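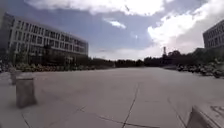

How to check and clean the joints in a large paved plaza

Posted 2023-09-08

Big slabs on open ground move a little every year. The joints between them take that movement, and they also take the grit, the weeds and the water. If you look after a plaza at a campus or an office site, walk the joints once in May and again before the leaves come down. The method below is the one we use at Torkier on concrete and stone slabs. It suits one person, though two will get through it faster.

What you need

A stiff push broom
A joint hook or an old flat screwdriver
A steel straightedge
Chalk in two colors
A site plan on paper
Kiln-dried jointing sand, if your joints are sand filled
A bucket and a hand brush

Step 1. Split the plaza into strips

Use the long joints as your borders. Mark them on the plan first, then find them on the ground and chalk a number at the start of each strip. Keep strips narrow enough that you can see both sides as you walk. On the Nelevley job we had 2268 square meters and split it into 9 strips, which made a comfortable day for two people.

Start at a fixed edge such as a building, a wall or a flight of steps. Fixed edges are where slabs get pinched, so you want to look at them while you are fresh.
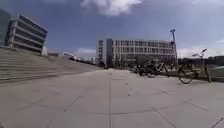 Broad steps along one side give you a fixed edge to measure from.

Step 2. Sweep before you judge anything

Sweep along the joints first, then across them. A joint full of grit looks the same as a sound one from standing height. Do not use a leaf blower on sand joints – it lifts the top layer out.

Step 3. Probe

Push the hook into the joint every few paces and at every corner where slabs meet. In a sand joint you want firm resistance close to the surface. In a sealed joint, press the sealant with your thumb. It should give slightly and spring back. Hard, split or loose sealant gets a yellow chalk mark.

Step 4. Check for lips

Lay the straightedge across the joint. If one slab stands higher than the other, measure the step and write it on the plan. We mark anything you can feel through a shoe in red and report it the same day. Look closely near planters, curbs and bollards, where the slabs have been cut to fit and the pieces are smaller. 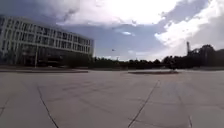 Long joints make natural borders for your strips. Faint stains and lighter patches can go on the plan too.

Step 5. Clean out and refill

Rake loose material out with the hook and brush it into the bucket. Refill with dry sand on a dry day, sweep it in at an angle, wait an hour and top it up. A 40-pound bag goes quickly on wide joints, so buy spare. Sealed joints need the old sealant cut out completely. New sealant over old will peel.

Step 6. File the plan

Write the date and the weather on it and keep it with the last one. Next time, check the red marks first, then start again at strip 1.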